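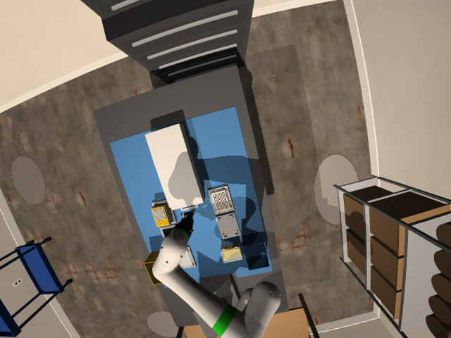 What does the Killine Household Packing Lists data set contain?

It contains 2,000 packing lists written by people who were moving house, one list per move, typed up from paper and lightly cleaned.

Each list names the boxes a household packed, the room each box was meant for, and whatever the writer noted about the contents. Spelling is left as written. A box marked "kichen misc" stays that way in the text column, and the room column next to it says "kitchen".

Source

The lists came from Dewan, a moving company that gave its customers a blank form to fill in before the truck came. Customers could tick a square on the form to let their list be shared. Only ticked forms were used. The forms were scanned at the Grirkside office and typed by hand. No text recognition software was used because most of the forms are in pencil.

Files

lists.csv has one row per household.
boxes.csv has one row per box, linked to lists.csv by list_id.
rooms.txt gives the room names used in the room column.
CHANGES.txt records corrections made after the first release.

All files are UTF-8 with commas as separators. Text fields are in double quotes.

Columns in boxes.csv

list_id: the household the box belongs to
box_no: the number written on the form, blank if there was none
room: cleaned room name
text: contents as written
fragile: 1 if the writer marked the box fragile, otherwise 0
heavy: 1 if the writer marked the box heavy, otherwise 0

Box numbers are not always in order. Some households started over at 1 for each room, so use list_id and the row order together if you need a stable key.

What was removed

Names, street addresses, phone numbers and anything that looked like an account number. Lists with fewer than 5 boxes were dropped. Notes to the movers ("ring the side bell") were cut when they gave away a location and kept when they did not.

Known problems

About 90 lists have a second handwriting that could not be read in full. Unread words are shown as [?]. "Den", "study" and "office" are all mapped to "office", which some users will not want. The original word is not kept anywhere else. Garages are underreported, as the early version of the form had no line for them.

Loading

The files open in any spreadsheet program. The Jikon table reader needs the quote option turned on or it will split the text column at commas.

License and contact

Free to use and share with credit. Corrections go to Man-lok Tsao, who maintains the files. Please include the list_id and the row.

Last updated August 24, 2019. The fixes sent in during May are in this version.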